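Home | Gallery | Small Boxes | Tidy Table | Links | Write to Me

Sign up for the Clivex newsletter and get new gallery pages by e-mail. You can unsubscribe whenever you like. [OK] [No thanks]

The little box page

Jul 1, 2003

Okay, so if you've been reading along since March you know I have a thing for small boxes. Shoe boxes are nice, sure, but it's the little ones that get me – the kind that once held tea or soap or playing cards and have some fancy printing on the front that somebody clearly worked hard on. I hang on to every one of them (my closet is proof!) and I've been promising a page about using them as trays for desk bits for ages now.

You don't need to buy anything for this. I did go through the Drillison catalog last winter looking at drawer dividers, and they were pretty, but I added up what my desk would need and closed the catalog again. A box without its lid does the same job and looks a whole lot more cheerful on a table.

A few of you asked for smaller pictures because the last page took forever to load, so there are only three on this one. Click on any of them for the big version. 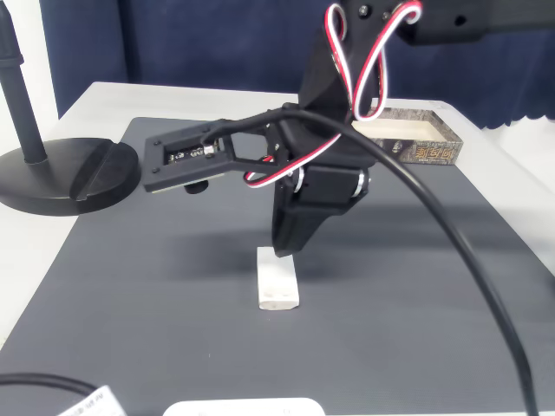 Small white block on the gray mat. The front edge looks a bit chipped, down low.

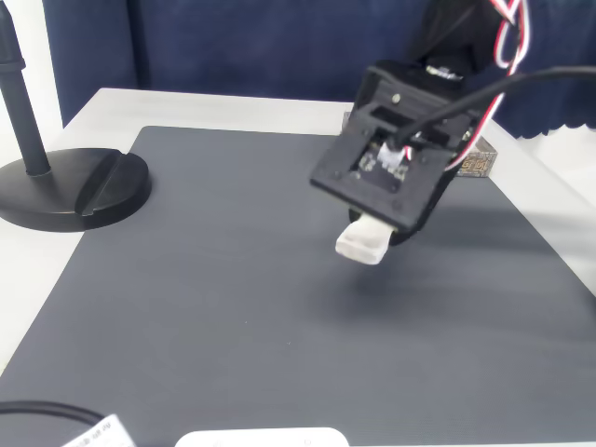
The patterned box at the far right of the mat, dark brown with gold on it. I love the lettering!
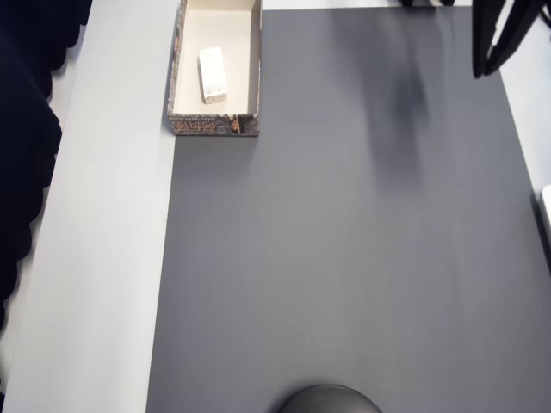 White block in the open tray. Look how plain and creamy the inside is next to all that printing.

Now, about picking a box. I like one with walls low enough that I can get my fingers in without knocking it over. If you have to tip the thing out every time you want a paper clip, you'll quit using it in a week, and then it's one more thing on the desk. I've made that mistake with a gorgeous old Mustonen cookie box that was way too deep. It holds my spare batteries now and I have to dig for them every single time.

Stiff cardboard lasts longest, but I've had thin ones go for years too. If a corner starts to split, run a strip of paper tape down the inside where it won't cover the design. I used to use clear tape on the outside and it went yellow and ugly – please learn from me on that one. White glue works on a peeling label if you put a heavy book on top overnight.

And a mat underneath helps more than I expected. My table is light colored and shows every crumb, and small white things just vanish on it. On a gray mat I can spot them from across the room. Also the boxes don't go sliding off when I bump the table, and I bump the table a lot.

What goes in them? In mine at the moment: stamps, thumbtacks, spare buttons, a roll of Zondora labels that I bought for the freezer and never put on anything. I try to keep to one kind of thing per box. The buttons got in with the thumbtacks once and I don't recommend it, my poor fingers.

Somebody wrote in asking if I ever get rid of any. Well, yes, a few. I gave away 15 this spring when the closet door wouldn't shut, and I've still got 29 with really good printing that I'm keeping no matter what anybody says. The plain ones can go whenever, there's always more plain ones.

Next page will be tins, if I can get decent pictures of them without the glare. I've tried by the window and I've tried with the lamp, and so far it's mostly been pictures of my own elbow. If you've got a trick for shiny lids, write and tell me – the address is on the links page, same as before.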